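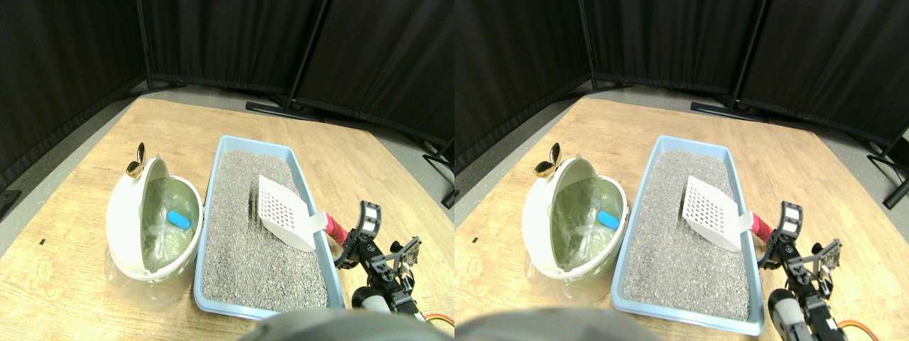
Wood Tables: What I Stopped Believing

Every few months another list of "miracle" fixes for wood tables goes by, and most of it is the same tired advice. I've tried a fair amount of it on my own kitchen table and on a desk I picked up used in June.

Mayonnaise on white rings. It can work, a little, on a fresh haze. So does plain petroleum jelly left overnight, and it doesn't smell like lunch. Neither one did a thing for the ring my coffee mug left last winter.

Walnut rubbed into scratches. Fine on dark wood. On a pale table you get a brown line where you used to have a thin white one. Try the underside first.

Polish sprays. I bought the Moltex one and the Drurkix one and did half the desk with each. After 5 days I couldn't tell the halves apart, and both were dustier than the shelf I hadn't touched. I now use a damp cloth with a drop of dish soap, then a dry one.

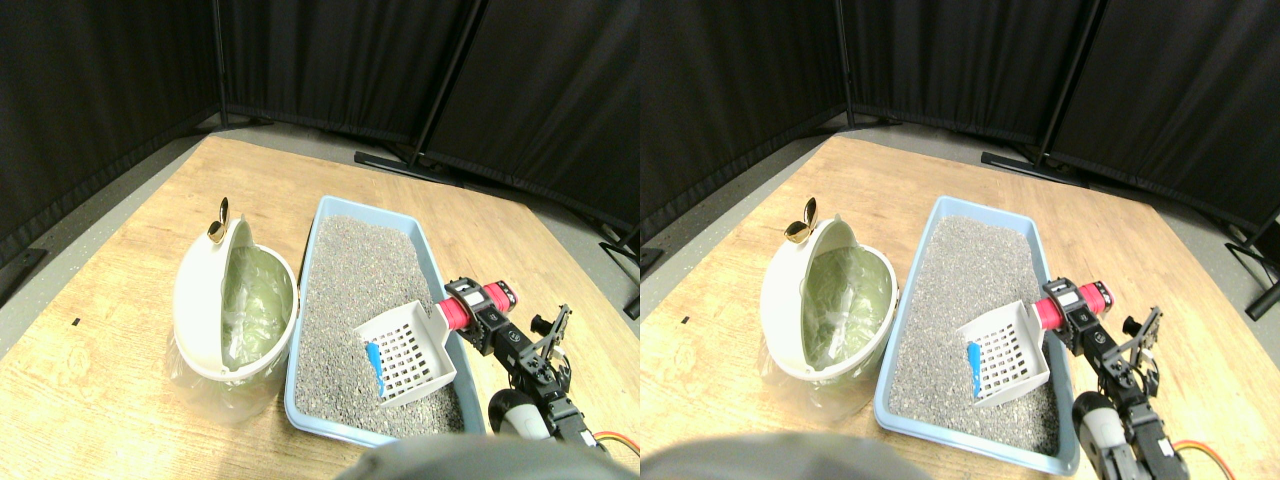 Vinegar and water gets recommended for everything. I'd skip it on shellac or wax, and if you don't know what finish you have, assume you shouldn't. Rubbing alcohol on a cotton swab, somewhere hidden, will tell you: if it goes sticky, it's probably shellac.

Wobbly legs. Tighten the bolts before you buy anything. The Kovalchuk leveling pads are 8 dollars a set and they're felt — a folded piece of cardboard held up just as well for me.

Sun fading. Move whatever sits on the table now and then or you'll get a dark patch the shape of a fruit bowl. I have one. Sanding it out would mean redoing the whole top, and the Eltotier refinishing kit costs 50 dollars, so the bowl stays.

Coasters do work. Cork ones, the cheap kind.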